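Textile Care and Handling
Unit 4: Sorting and folding mixed garments
Instructor: Kalliopi Lazarević
Room: Starkside building, ground floor

Reading before class: the Citberg booklet, pages 16 to 21. Please bring it printed.

1. Knit and woven

Last time we spoke about fibers. Today we speak about how the cloth is built, and what it means for folding. A T-shirt is normally a knit. It stretches, it forgives a bad fold, and small creases fall out when it is worn. A blazer is normally woven and has more layers inside: lining, interfacing, sometimes shoulder pads. A crease in the wrong place stays there until somebody presses it.

For this reason we sort first and fold after. Students often want to fold each piece as it comes from the pile. With 63 pieces on the table this becomes very slow.

2. Using the T-shirt as a base

A flat T-shirt makes a good base for a jacket. Spread it with the print up and lay the jacket over it. A pale or blue shirt under a black pinstripe blazer is useful for beginners — the dark outline is easy to see, and you notice at once when the hem is not straight. 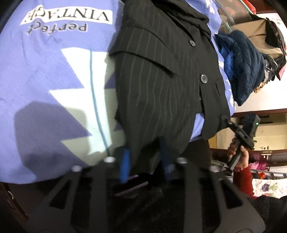 The jacket should be handled from the hem and from the collar, never from the pocket flap. Flaps are sewn only along one side and they pull out of shape. Check also the buttons before you fold. A button pressed under a heavy pile leaves a round mark on the cloth.

3. Printed shirts

Large prints do not like a sharp fold. If it is possible, put the fold line beside the graphic and not through it. Jurić (chapter 2) recommends a sheet of tissue between two printed surfaces, and I agree with this for storage longer than one season.

4. Homework for November

Fold one knit and one woven garment at home. Leave both overnight under the Omon board, then write half a page on the creases you find. Do not iron before you write.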